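**Members' Board > Facilities and Furnishings > Reading room tables: proposed change to the booking period**

**rtalavera** (Remedios Talavera, Board Secretary)

Members are invited to comment on the proposal to shorten the booking period for reading room tables at the Lumanlan building from three hours to two. The library currently has 476 registered members and 12 bookable tables. Comments received by noon on Friday will be placed before the board.

**w_smits**

I wish to record my objection. A two-hour period is not sufficient for anyone consulting the bound newspapers. Retrieval from the lower stacks alone can take half an hour, and that time is charged to the reader.

**bmersha**

I support the proposal. In July I was unable to obtain a table on four separate visits. On each occasion several tables were booked and unoccupied. The present rules permit a member to hold a table without sitting at it.

**w_smits**

> The present rules permit a member to hold a table without sitting at it.

With respect, that is a question of enforcement. Rule 9 already allows staff to release a table after 20 minutes. It should be applied before any new rule is written.

**jonalyn.b**

I agree with Mr. Smits on Rule 9, although I do not agree that the period should stay as it is. A member who needs longer could renew at the desk, provided no one is waiting. The Brosora branch has operated in this manner for two years – I have used it regularly and have never been asked to leave early.

**p_pascual**

May I ask whether the new tables are included? The notice refers only to "tables," and the ones with the light wood-grain tops do not appear on the booking sheet.

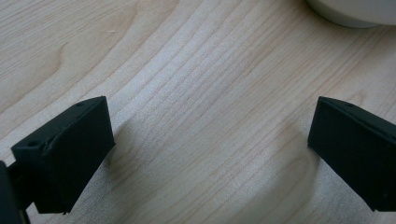

### Reply from the Secretary

**rtalavera**

The light-topped tables are included and will be added to the sheet. In response to Ms. Bautista, renewal at the desk was considered and can be put forward as an amendment if a second member supports it.

**bmersha**

I second the amendment.

**w_smits**

I will not oppose the amendment, but I ask that retrieval time be excluded from the two hours. Please enter this as a separate item.

**rtalavera**

Entered as item 4(b).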